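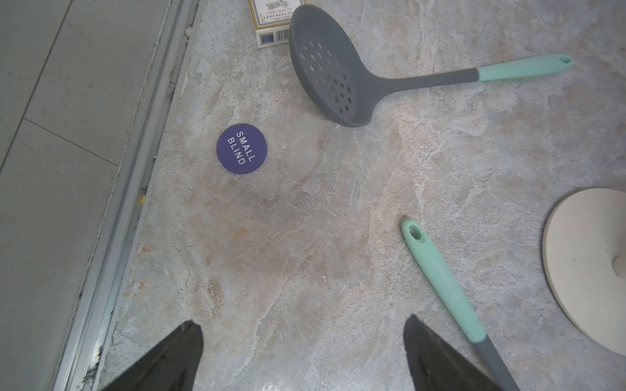

Krešimir Zupan would sooner call Cilimen a bookkeeping program with a planner attached, and his remark on the project mailing list has been repeated by its users ever since. Cilimen is a software package for controlling pairs of robot arms that share one work surface. It keeps a record of the objects on the surface, plans motions for both arms, and sends the resulting joint commands to the motor drivers. It is written mostly in C++, with a Python interface for scripts and tests.

History

Cilimen grew out of an in-house tool called Braser, written at Forstead by Evie Goodall and Imtiaz Bepari. Braser handled one arm and one camera. When a second arm was added, each arm ran its own copy of the program, and the two copies often disagreed about where an object was. Goodall replaced the separate copies with a single object record that both arms read from and wrote to. The combined program was given the name Cilimen and released to the public on 1 Apr 2020.

Version 2 was a rewrite of the planning code by Iresha Roy. It dropped the old Braser configuration files, and users had to convert them by hand until a conversion script was contributed. The configuration format has stayed the same since that version.

Object record

The object record is the central part of the program. Each entry holds a label, a position and orientation, a rough shape, a confidence value, and the time of the last sighting. Entries are updated by the perception process and read by the planner. The two run separately, so a slow camera does not hold up a motion already under way.

An entry that has not been seen for 2000 milliseconds is marked stale. Stale entries stay in the record and are still treated as obstacles, but the planner will not choose one as a target for grasping. The time limit can be changed for each label. Users with fixed furniture in the work area usually turn it off for those items.

Perception

Cilimen accepts images from fixed cameras and from cameras mounted at the wrist. Wrist images give better detail near the gripper, while fixed cameras see more of the surface. Detections from all sources are matched by label, shape and position before they are written to the record. If two detections cannot be matched with enough confidence, both are kept as separate entries and flagged for review.
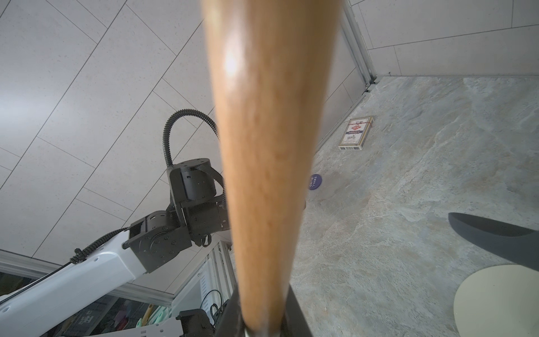

Occlusion handling is the part of perception that has changed most between releases. Early versions fitted an outline to whatever part of an object was visible and took the center of that outline as the object's position. The result was wrong whenever something stood in front. A wooden stick in the gripper can hide part of a round token lying on the table behind it, leaving the words SMALL BLIND readable but the circle incomplete. The old method placed the center of such a token too far toward its visible side. The present method fits the full known shape to the visible edge and lowers the confidence value according to how much is hidden. An object cut by the border of the image, like the cream-colored disc at the lower right, is treated in the same way.

Text on an object may be used as part of its label. This feature is off by default. Syahrul Nasution, who wrote it, recommends it only for flat items with large print.

Planning

The planner computes a path for each arm and then checks the two paths against each other in time. If they conflict, the arm with the lower priority waits or takes another route. Priority is set by the task script and may be changed during a run.
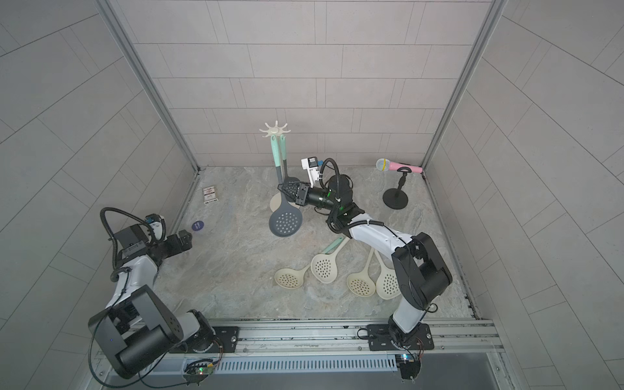

Attached objects are added to the shape of the arm that carries them. The user supplies a model of the object or lets the program use a bounding box taken from the record. This matters most for long tools, where the far end travels much more than the wrist does. With a dark gray slotted spoon clamped by the handle in the right gripper, collision checks have to include the perforated head as well as the fingers, and the utensils hanging on the stand behind it remain obstacles. The left gripper, open and empty, needs no added shape. When an object is released, its shape is taken off the arm and a new entry is written to the record at the place of release.

A long-standing fault, reported as issue 2921, caused the added shape to remain on the arm if the gripper was opened by hand. The arm then avoided parts of the table for no visible reason. The fault was corrected by comparing the measured finger position with the commanded one.

Control and tooling

The control process runs at a fixed rate and has no access to images. It exchanges 11 message types with the rest of the program, all listed in the reference manual. A recorder stores these messages with the camera images, and a viewer called Dissanayake plays them back alongside the object record. The viewer can step backward, show stale entries in a separate color, and export a single planning request as a test case.

See also

Braser
Collision checking
Motion planning
Object tracking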